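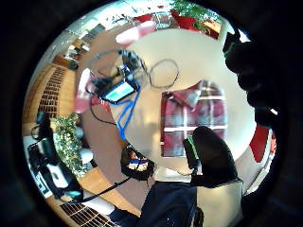 Football kit care: getting another season out of it

I love this time of year. The pitches are soft, the bags come home heavy, and with a little effort everything in them can look great again by the next match. These are my favorite tricks after many, many muddy Novembers of Mostden youth and Sunday league soccer!

Mud first, water later
Let thick mud dry all the way before you touch it. Hang the shorts outside (or over the tub), then knock the clods off with a stiff brush. Wet mud just gets pushed deeper into the fabric.

Grass stains
Mix one spoonful of white vinegar with two of water, dab it on, and wait 21 minutes. I set the oven timer. Work in a drop of dish soap with an old toothbrush, rinse cold, then wash as usual. Knees may need a second round.

Numbers and names
Turn the shirt inside out. Always! Wash cool, skip the fabric softener, and keep it out of the dryer. If a corner of a number starts to lift, lay baking parchment over it and press with a warm iron for a few seconds at a time. Test the inside hem first, as some shirts scorch easily.

Cleats
Pull out the insoles and laces, and stuff the shoes with newspaper. Change the paper after an hour, then leave them overnight, well away from the radiator. Heat cracks the glue, and I lost a lovely pair that way. For packed studs, a wooden skewer gets into every gap.

Goalkeeper gloves
Levente Virág, who kept goal for Dravcombe for years, taught me this one. Wear the gloves into the sink and wash them like you're washing your hands, with lukewarm water and a bit of baby shampoo. Squeeze, don't wring. Dry them palm side out in the shade, and dampen the palms a little before kickoff. The grip comes back beautifully.

Shin guards
Baking soda, overnight, in a paper bag. Shake them out in the morning.

The bag itself
Empty it on Monday, even if you're tired. Wipe the inside with the same vinegar mix and leave it unzipped until it's bone dry. A dry tea bag in each side pocket keeps the smell down for 7 days or so.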